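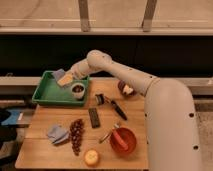
9/28/19

Lolldale is going back into cinemas in April, in a cut 16 minutes shorter than the first. The original release ran on 36 screens for three weeks and sold 3,604 tickets, most of them in Clamby, where it was shot.

Polovard, the distributor, says the new version drops the second song and most of the court scenes. I would have kept the court scenes. The sound mix was the real fault: dialogue sat well below the music from the interval onwards, and the press notes don't mention a remix.

The Stevens has it listed for the evening slot only. Prices are unchanged.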